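Friday, after lunch

Second go at the Brirlow glue test, and I'm much happier with it! Kulap cut 39 new strips for me (bless her) and I clamped them overnight at the low setting. Two let go at the corners, same spot as last time, so I'm blaming my brushwork.

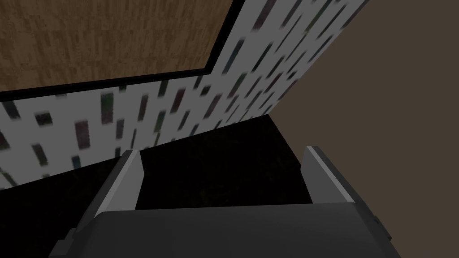
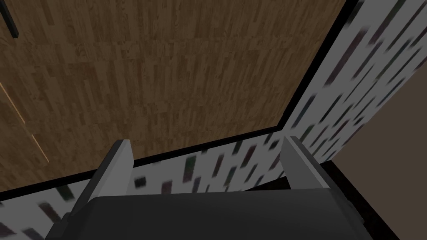
Two renders, wide gap between the fingers in both.

Theerawat wants the oven at 70 next time, but the Workdale sheet says to stay lower – will ask him Monday. Also we're nearly out of the 500 ml cups, and the Storasis shelf label is wrong again.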